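Search the Jolley workshop guides

Section 2: Fitting the finger pads

By now your gripper should be bolted on and the power switched off at the wall. Pop the kettle on, as there's no rush with this bit.

1. Slide the rubber pad into the end of the blue side plate.
2. Put in the two Phillips screws beside the pad, finger-tight to begin with, then nip them up evenly. 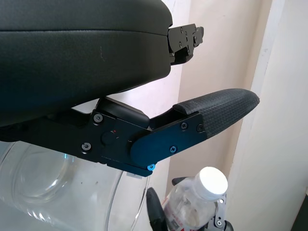
Fig. 2: Pad in its side plate, bottle held in the second gripper

Caution: keep your fingers well clear when you switch back on.

Note: start your grip trials with a plastic bottle, cap on.

Related guides
Wiring the Zoltisberg arm
Vuvwood bench mounts

Contact | © Jolley | Back to top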